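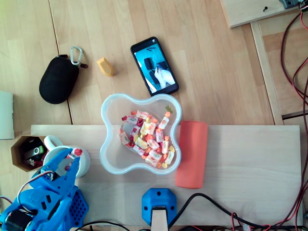

小さな店のサイトに機能を詰め込まない 予約プラグイン「Weslow」開発者に聞く

カテゴリ:WordPress/プラグイン/開発者インタビュー

WordPress用の予約受付プラグイン「Weslow」がバージョン2になった。開発元のLokhamは二人だけの制作会社で、もともとは美容室や整体院のサイトを請け負っていた。設計とサポートを担当する開発者に、公開までの経緯と今回の変更点を聞いた。

最初のきっかけは、受託案件で毎回同じ改造をしていたことだという。「既存の予約プラグインを入れて、使わない項目をCSSで隠して納品していました。本体が更新されるたびに隠した項目が出てくるので、店から電話が来る。それなら最初から項目の少ないものを作ったほうが早いと思いました」

初版の設定項目は26個だった。営業時間、定休日、一枠の長さ、受付の締め切り、通知メールの文面などで、決済もポイント機能もない。公開後は要望が続き、一時は設定項目が137個まで増えた。

「断るのが下手だったんです。要望をもらうとチェックボックスを一つ足して、それで対応したことにしていました。半年もすると、自分でもどの組み合わせで動くのか分からなくなりました。サポートの問い合わせも、半分は設定同士がぶつかっているだけでした」

バージョン2では、管理画面を一から書き直した。使われていない項目を削り、残りは別売りの追加モジュール「Cimham」に移した。複数店舗の管理や、スタッフごとの枠の割り当てはそちらに入っている。本体だけを使う場合、初期設定は一画面で終わる。

削った機能について反発はなかったのか。「ありました。特にカレンダーの配色を細かく変える機能は、制作会社の方がよく使っていたようです。今はテーマ側の色を読みにいくようにしたので、多くの場合は何もしなくても合います。合わないときはフィルターフックで上書きできます。ドキュメントの『表示』の章に例を載せました」

テーマとの相性も苦労した部分だという。開発中は自社テーマの「Berrada」で確認していたが、公開してみると、日付を選ぶ部分がスマートフォンで横にはみ出すという報告が相次いだ。原因はテーマごとに表組みの余白が違うことだった。現在は表組みをやめ、グリッドで組み直している。

速度についても聞いた。以前は予約の記録を投稿のカスタムフィールドに保存していたため、件数が増えると一覧の表示が遅くなった。「2,000件を超えたサイトで、管理画面が開かないと言われました。専用のテーブルに移したのはそのあとです。データの移行は更新時に自動で走りますが、件数の多いサイトは先にバックアップを取ってください。共用サーバーだと途中で止まることがあります。止まった場合は、もう一度移行ボタンを押せば続きから始まります」

ブロックエディターへの対応は、予約フォームと空き状況の二つのブロックで行う。従来のショートコードもそのまま使える。廃止の予定を尋ねると、「当分残します。古いサイトで動いているものを、こちらの都合で止めたくないので」との答えだった。

収入の柱は今もサイト制作の受託で、プラグインの売り上げはサポートの手間に見合う程度だという。問い合わせの返信は午前10時からの二時間にまとめている。「前は夜中でも返していましたが、急いで書いた返信ほど間違いが多かったです」

次の更新は8月の予定で、キャンセル待ちの受付と、通知メールの文字化け対策が入る。外部カレンダーとの双方向の同期は検討中で、時期は決めていない。

タグ:予約システム、プラグイン開発、小規模サイト

コメント(3)

整体院サイト担当
バージョン2に上げました。移行は一度止まりましたが、ボタンを押し直したら最後まで進みました。通知メールの文面は引き継がれています。

通りすがりの制作者
配色の設定がなくなったのは痛いです。フックで書けるのは分かりますが、納品後にお客さんが自分で変えられないので。

mado
キャンセル待ち、待っていました。Cimhamなしの本体だけでも使えるのでしょうか。

お問い合わせ | サイトマップ | © 小さなサイト制作室 | ページの先頭へ戻る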